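Wolfram Thiele on grey water tanks, settlement and the case for cleaning less often

Interview: Kerstin Ruppert

Wolfram Thiele has spent most of his working life on the reuse of household washing water, first as a plumber and later as technical lead at Tondivance, where he specifies systems for small blocks of flats. We met at the firm's office on Fri 16 September. He had asked for the questions in writing beforehand and had annotated them.

The first annotation concerned terminology. Grey water, in his usage, means water from showers, baths and hand basins. Kitchen waste is excluded. "Fat changes everything downstream," he says. "If a client wants the kitchen sink connected, I quote for a different system, and they usually withdraw the request."

His standard layout for a block of up to a dozen flats uses a settling tank of 900 litres followed by a storage tank of 400. The first receives the water and slows it. Hair, lint and skin particles either float or sink, and the outlet draws from the layer in between. Thiele regards the geometry of this tank as more important than any filter fitted after it.

"People buy a good filter and put it behind a bad tank. The filter then does the work of the tank, and it blocks. I have seen a Marska cartridge changed every fortnight in a building where it should have lasted the winter."

The weak point, in his view, is the inlet. Water that drops in from height stirs up what has already settled. He brings the pipe below the surface and turns it upwards, so that the flow loses its speed before it reaches the sludge. The floor of the tank should fall towards the drain. A flat floor can be emptied, he says, but it cannot be emptied completely, and the remainder is what smells in August.

On materials he is less particular than one might expect. Most plastics tolerate soap and lukewarm water. Surface condition matters more, and he advises against abrasive pads, as sediment holds on better to a scratched wall than to a smooth one.

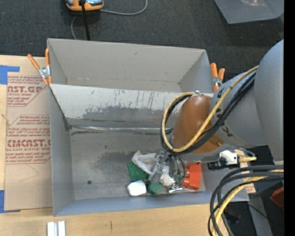
Maintenance intervals

The manual for the Gritar pump set, which Thiele fits in most of his projects, leaves the cleaning interval for the tank to the installer. He starts with 2 visits a year and adjusts after the first. His colleague Deok-su Kwak, who carries out the inspections, measures sludge depth with a clear tube lowered to the floor and stopped at the top with a thumb.

"Deok-su writes the depth on the inside of the lid in wax crayon," Thiele says. "I would like it in the database as well. We have discussed this."

He considers frequent cleaning a waste of water and labour. One building manager had the settling tank emptied monthly on a contractor's advice. Over a year this used up a noticeable part of the water the system was meant to save. After the interval was extended, the storage tank showed no change in turbidity.

What the residents get

The treated water goes to toilet cisterns and, in some buildings, to a garden tap. In the most recent project, a converted dairy on Janssen Yard, it covered 83 per cent of the demand for flushing over the first year. Mains water made up the rest. Thiele attributes the shortfall to holiday periods, when few people shower and the storage tank is topped up automatically.

Asked whether he would recommend a system for a single house, he hesitates. "For a new house, yes, if the pipes are separated at the start. In an old house you open every wall. I tell them to repair the cistern first. A leaking flush valve loses more than they think."

The separate pipework must be marked along its full length and must have no connection to the drinking supply. Thiele checks this himself before handover, with the mains shut off and each tap opened in turn.

His next job is a guest house with a laundry in the basement. The rinse water is clean enough to use, he says, but it arrives all at once, and he has not yet settled on the size of the first tank.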